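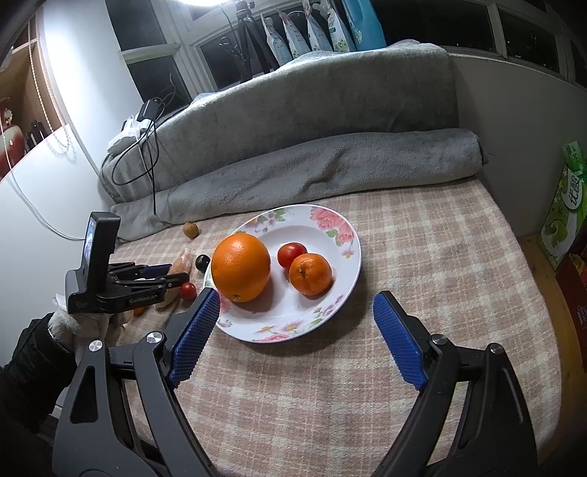 The gates at Billach open at 8, and by then the line of cars was already back to the bridge. We go every November for the citrus fair, and I still get a little giddy when the smell hits me in the parking field (orange peel, wet grass and frying dough, all at once!).

We started in the long greenhouse, where the Nedelcu nursery had its potted trees out. There were 615 plants on the list this year, from knee-high kumquats to a pomelo that brushed the roof vents. The woman at the potting bench showed us how to scratch the bark with a thumbnail to see whether a branch is still green underneath. I have lost two lemon trees to cold kitchens, so I took notes on everything she said about drafts and watering.

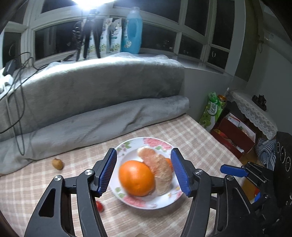

Pomelo is the fruit I came for, and I will happily talk your ear off about it. The rind is as thick as a sofa cushion and the skin around each segment is too bitter to bother with, so you peel it right down to the flesh. Set a pale pink chunk of it next to a whole orange, on a plate with big pink flowers around the rim, and I think it's prettier than any cake. The taste is gentler than grapefruit, almost floral, and I went back to the Gimbridge growers' tent for more until my fingers were sticky.

After lunch we walked over to the Dando packing shed for the 20 minute tour. You stand on a catwalk and watch the fruit roll along through the brushes, and the noise is tremendous.
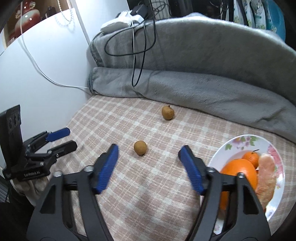 The sorting tables were my favorite part, with small fruit dropping through the first gaps and the big ones riding all the way to the end. Ask to try the marmalade in the shop on your way out. I bought 2 jars and one was open before Sunday breakfast was over. Wear boots if you go, the lower field was pure mud by three o'clock.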